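# How does a pop group get ready to go on the radio?

Have you ever heard your favourite singers chatting away on the radio and wondered how they all know when to talk? It sounds as though they've just wandered in, sat down and started giggling. Well, sometimes there is quite a lot of giggling, but there's a good deal of getting ready too, and I'd love to tell you how it goes.

Let's imagine we are following a pop group called Lemine. They have a new song, and they've been invited on to an evening show on a station called Sarnora. The show starts at 7 o'clock, but the group has to be there much earlier than that (pop stars spend an awful lot of their lives being early for things!).

First they meet the producer, Zdeňka Koubek. A producer is the person who plans the show and keeps it running on time. She gives everybody a sheet of paper called a running order, a bit like the timetable on your classroom wall. It says when the songs will play, when the news comes on and when the group will talk.
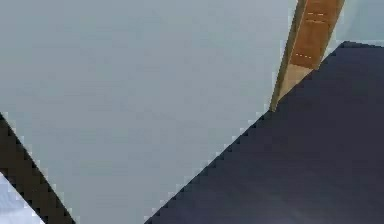 **Do the singers know the questions before the show?**

They usually know some of them. The producer tells them the main things they'll be asked, such as how the new song was written, so that they can have a think. The presenter can still ask a surprise question, and those often get the funniest answers.

Next comes the sound check. Each singer says a few words into a microphone, and it's very common to be asked what you had for breakfast. Svatopluk Hudec, the sound engineer, listens through his headphones and moves his sliders up or down. A singer with a booming laugh needs turning down a little, and a shy one needs turning up, so that you can hear them both nicely at home.

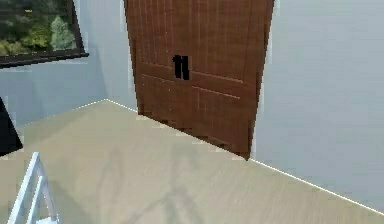
Then the red light comes on, and that means the show is live. Live means you hear the words at almost the same moment they are spoken. Nobody can go back and rub out a mistake, so if a singer gets in a muddle she just laughs, says sorry and carries on, and very often the listeners like her all the more for it.

Listeners can join in as well. On a busy night in January the show had 593 messages, and the presenter, Radek Hájek, had time to read out 2 of them! If you ever send one in, keep it short, ask a grown-up to help, and put in your first name only.

After the last song the microphones go off, everybody says thank you, and the singers head home for a late supper and bed.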